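April 28, 2022

Gripper club notebook, home sessions

Ran the toy pickup task again with the hand-held gripper. Goal for this round is still the same: pick a small soft item off the floor, put it in the box, open, back out. Target for the month is 297 clean episodes across the team. I added 19 today and threw out a few where my wrist turned too fast.

Notes on the pads. Plush is easy to grab and hard to let go of. If I close all the way, the fabric bunches between the pads and the toy hangs there after I open. Closing to 50 percent worked better on most of them. Flat packets need the opposite, a full close and a low approach from the short side.

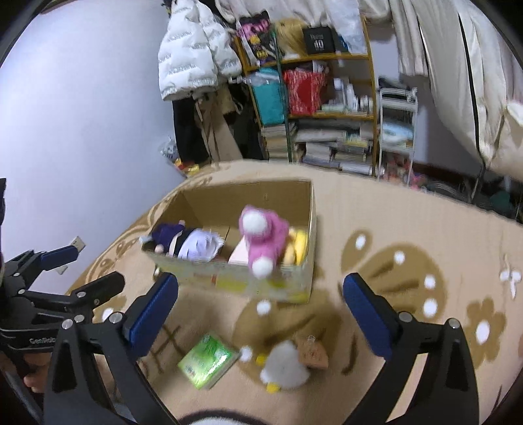
*Fingers wide open before a pick. Duck and green packet still on the carpet, box behind.*

The duck has a paper tag by it on a metal ring. Decide as a group if tags stay on. Dehua Xia wants them off so the grasps look alike. I would keep them, as the Womura rules say items are used as supplied, but I need to reread that section.

The carpet pattern may be a problem for tracking. Bastent lost position twice when I held the gripper low and still. Starting higher and coming down slowly fixed it both times.

To do:

- Check the screws on both fingers before the next session
- Try the box turned 90 degrees
- Send today's files to Dehua, with the bad ones in their own folder
- Ask about a second set of pads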